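Aug 3, 2023
By Chak-lun Tang, for Bedoya Records

GRAKUM RETURN WITH "ZOLAR," THEIR FIRST NEW ALBUM IN 16 YEARS

Bedoya Records is very happy (and, if we may say so, a little emotional) to announce that Grakum, the four-piece rock band from the river town of Ernden, will release a new studio album called "Zolar" this coming February. It is the band's first full-length record in 16 years, and it brings all four of the original members back into the same room with the same producer who worked on their debut.

If you were going to shows in small clubs back when Grakum were touring steadily, you probably have your own story about them. They were the band who would play the support slot, carry their own amps off the stage, and then stand at the back cheering for whoever came on next. They never had a hit single in the usual sense, but the song "Lantern Street" got passed around on mixtapes and burned CDs for years, and we still hear from people who walked down the aisle to it, or named a dog after it, or learned their first three chords from it.

After the last tour the members drifted into other lives. The drummer taught middle school music. The bass player built kitchen cabinets and then went back to college. The two guitarists, who are brothers, kept writing songs together on Sunday afternoons with no particular plan for them, and by the time anyone at this label got to hear the results there were more than enough for an album. We were sent a rough recording of two of the songs on a Friday evening and had called the band before the weekend was over. 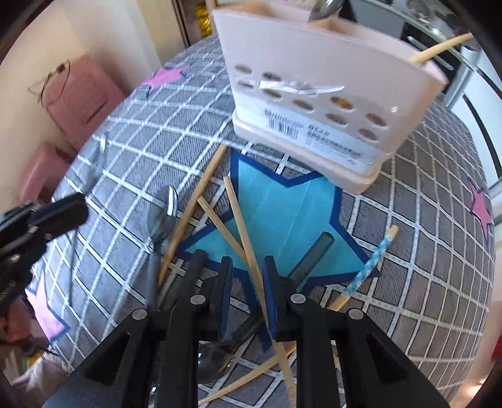 ABOUT THE ALBUM

"Zolar" has 11 songs and was recorded almost completely live, with the band set up in a circle and very little added afterward. There is some organ, a bit of fiddle on the slower numbers, and one song where the entire Ernden High School chamber choir joins in on the last chorus (they were wonderful, they learned it in an afternoon, and we would like to thank their director again for lending them to us). The guitars are as loud as they ever were. The voices have gotten a little rougher and a little lower, and we think they sound better for it.

The album opens with "Ferry Money," a fast, cheerful song about a bad summer job, and from there it moves around quite a lot. "Second Winter" is the closest thing here to the old Grakum sound, with that chiming guitar line that goes up when you expect it to come down. "Tell Your Mother" is a country waltz. "The Weighbridge" runs over seven minutes and was nearly left off, until the label staff more or less begged for it to stay. The title song closes side one. It takes its name from a roller rink the brothers used to go to as kids, long since closed, where the lights were purple and the house organist took requests.

There will be no single in the old-fashioned way, but "Ferry Money" will be available to stream from the end of this month, and radio stations that would like an early copy are warmly invited to get in touch at the address at the bottom of this page.

"We didn't want to make a record about getting older, but we did get older, so some of it crept in," the band said in a note they sent along with the finished tapes. "Mostly we wanted to make something you could play in the car with the windows down. We argued about the running order for a month. We are still arguing about it. Please play it in the order it comes in and then tell us if we were wrong."

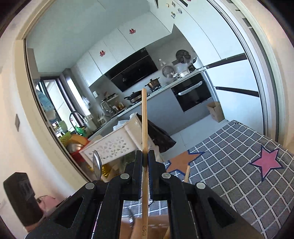 FORMATS AND PRE-ORDERS

"Zolar" will be released on vinyl, CD, and all the regular streaming services. The first pressing of the vinyl is limited to 1,000 copies, on heavy black vinyl with a fold-out lyric sheet, and each one will be numbered by hand. Pre-orders for the record are open now through the Bedoya Records shop and through a good many independent stores, and we would gently encourage you to try your local store first. They have been kind to this band for a very long time and they will be glad to see you.

Anyone who pre-orders the vinyl will also get a download of the album on release day and a download of "Kitchen Tapes," a short set of home recordings of five of the songs, made by the brothers while they were still working out the words. These are rough and friendly recordings. On one of them you can hear a kettle come to the boil, and on another the younger brother forgets the second verse completely and sings the first one again. We asked if they would like to fix it and they said no.

The debut album, which has been out of print for longer than we care to admit, will be reissued on CD at the same time. It has been remastered from the original tapes, and the booklet includes the handwritten set list from the release show along with a new essay by yours truly, who was there that night and has been talking about it ever since.

ON THE ROAD

Grakum will play a run of shows in late winter and spring, starting with two nights at the Ernden Corn Exchange. Tickets for the hometown shows are $30, and children under 12 get in free with an adult. The other dates will be announced in the fall, when the band has finished working out everyone's school calendars and vacation days. They are keeping the rooms small on purpose, and they have asked for plenty of early evening start times so that people with babysitters and long drives can stay for the whole set.

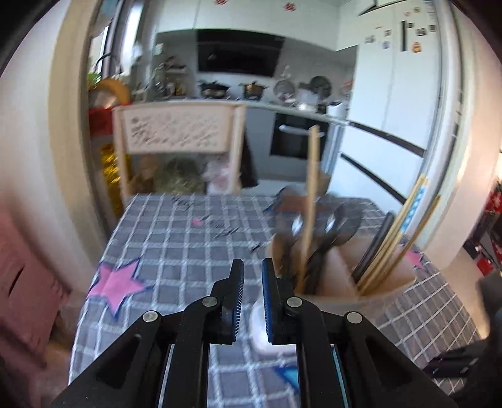
The set will lean on the new songs, with a healthy helping of the old ones, and yes, "Lantern Street" will be in there somewhere. The band have been rehearsing it in a new key. Support at the Ernden shows will come from local acts, and if you play in one and would like to be considered, please send along a link to one or two songs and a line about yourselves. The band will be listening to everything that comes in, and they mean it, so give them a few weeks to write back.

There will also be a small merchandise table with shirts, the album, and reprints of the first tour poster. Drinks and hot food will be sold by the Corn Exchange. There is step-free access through the side door on Mill Lane, and anyone who would like a seat held near the front can ask for one when booking.

A WORD OF THANKS

We are a small label and this is a big record for us. It would not have happened without the people who kept writing in year after year to ask if Grakum were ever coming back, including one gentleman who has sent us a postcard every summer since the last tour. Sir, we have kept them all, and there is a copy of the record with your name on it. Please write and tell us if you have moved.

Interviews with the band can be arranged by email. They are happiest talking in the evenings.

Press contact: Chak-lun Tang, Bedoya Records, Ernden

COMMENTS

riverbend_tom: Never thought I'd see this. I wore out my copy of the first one and then wore out my brother's. Pre-ordered the vinyl over my lunch break.

Marcy L.: Is the fiddle on this the same woman who played on the old EP? Her part on "Hollow Road" still gives me goosebumps. Please say yes.

deepcuts77: A seven minute Grakum song, ok, I'm in. Hope one of the spring dates is somewhere I can reach by train.

Joanie P: We had Lantern Street for our first dance!! Both kids are coming to the Ernden show with us whether they like it or not.

riverbend_tom: Marcy, I'd like to know that too. The old EP never said who she was, at least not on my copy.

Contact | Press | Shop | Copyright Bedoya Records, all rights reserved | Back to top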